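Skunico Vena 270 Work Glove

Black knit glove with coated palm
Sold in packs of 11 pairs plus one spare left glove
Sizes 7 to 11

The Vena 270 is a general-purpose work glove for warehouse picking, light assembly and shop work. It is the middle glove in the Vena line, heavier than the Vena 200 and lighter than the winter version, which comes back into stock each August.

The liner is a nylon and spandex knit with no seams across the fingertips. The palm and fingers are dipped in black nitrile foam up to the second knuckle. The back of the hand is left uncoated so that it can breathe. The cuff is 270 mm from fingertip to hem in size 9, long enough to tuck under a jacket sleeve.

Grip is good on dry and lightly oiled parts. For steady contact with solvents or standing oil, order the Shi gauntlet instead. The Vena 270 is not rated for electrical work, and it should not be worn near rotating spindles or belts.
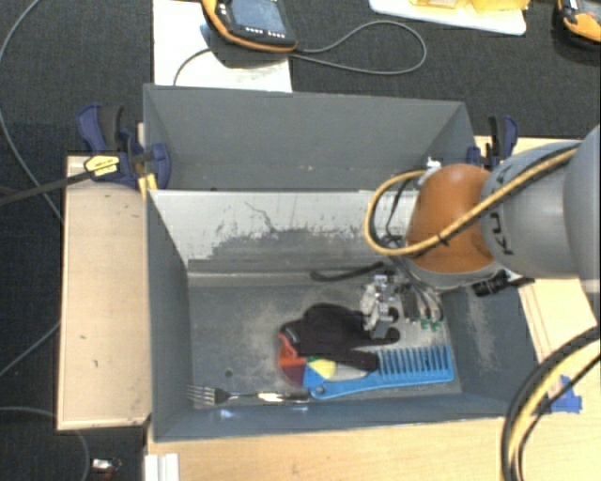
Black glove in a gray bin.

Sizing

Measure around the palm just below the knuckles, leaving out the thumb. Most people who wear a medium in other brands take a size 8. The knit stretches a little over the first few shifts — if you are between sizes, take the smaller one. The hem is color-coded: red for 7, yellow for 8, brown for 9, blue for 10 and white for 11.

Care

Machine wash at low temperature with mild detergent. Do not use bleach or fabric softener, both of which break down the foam. Hang to dry. In our own wash tests the coating held up for almost 200 hours of bench use with a wash every second day. Throw the gloves out once the knit shows through at the fingertips.

Ordering

Packs ship in a flat carton. Orders of 2 cartons or more go out on a pallet and need a loading dock or a lift gate, so please tell us which you have when you order. Mixed sizes are fine within a carton but not within a pack.

The spare left glove was added at the request of Beatriz Seixas in our returns department, who found that left gloves came back worn through more often than right ones. If your crew wears out the right hand first, write that on the order and we will pack a right-hand spare at no charge.

Customers moving over from the Clisen knit glove should know that the Vena 270 runs half a size narrower across the palm. The thumb is also set farther forward. Ask for a sample pair before you switch a whole department.

Returns are accepted on unopened packs. Opened packs can be exchanged for another size if the gloves have not been worn or washed.

Questions about sizing and bulk orders go to Henrique Sequeira at the order desk.

Page updated November 16, 2020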